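Colcha de felpa

La colcha de felpa es una cubierta de cama de pelo corto y tupido, pensada para ir encima de las sábanas y no debajo de nada. Yo la distingo del cobertor en que la colcha se ve (para eso está) y el cobertor se esconde, aunque en mi familia usamos las dos palabras sin ningún orden y nos entendemos igual.

Variantes

En casa he tenido 3 y todas se llevan mal con las uñas largas. La lisa es la más fácil de doblar. La estampada disimula las pelusas. Y la de volante, mi favorita, lleva un borde fruncido que cae por los costados — preciosa, pero se engancha en las ruedas de la aspiradora. La Metley que me regaló Leilani Blackwood es de estas últimas y pesa aproximadamente 4 kilos, o eso decía la etiqueta antes de que se borrara.

Lavado

Agua fría, poco jabón y nada de suavizante, que apelmaza el pelo. En julio la tiendo a la sombra y a la tarde ya está lista. ¡La secadora ni tocarla!

El pelo y las marcas

La felpa guarda memoria de todo lo que le pasa por encima: según hacia dónde se peine, el mismo color sale más claro o más oscuro. En una colcha rosa se nota muchísimo, con esos parches cepillados en un sentido y en otro y los pliegues largos de un lado, y si encima hay una tela negra aterciopelada, como un cojín o una funda, el contraste es todavía mayor. Yo la aliso con la palma de la mano, siempre hacia los pies de la cama, y las arrugas del volante las dejo estar.

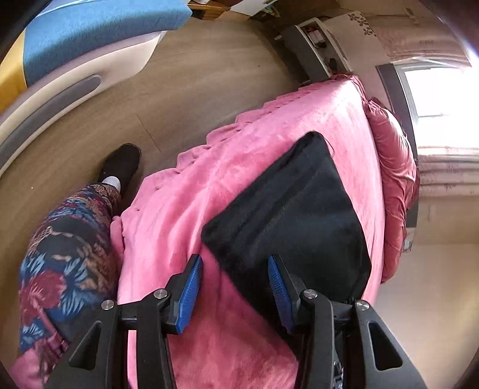
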